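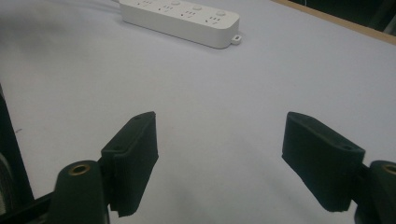

02/09/2026: The power strip

Spent the evening deciding where a power strip should live, so the glamour continues. It came out of the Alhassan box, the one I taped shut in December and swore held only books. White strip, white table. I lost sight of it twice while looking for my glasses.

The plan was to screw it under the desk by the little mounting tab. I own 22 screws, all of them the wrong size, and a Plakix drill that needs charging, which would require a power strip.

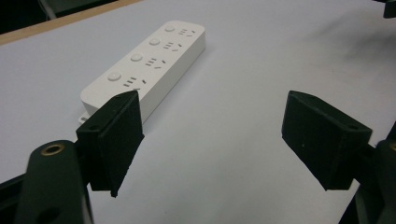 So it stays on the table for now. I do like that every outlet group has its own button, as I can turn off the lamp without also ending the router's day. Fifteen minutes went on working out what gets plugged in where. The kettle was voted out. Must buy screws tomorrow, and milk.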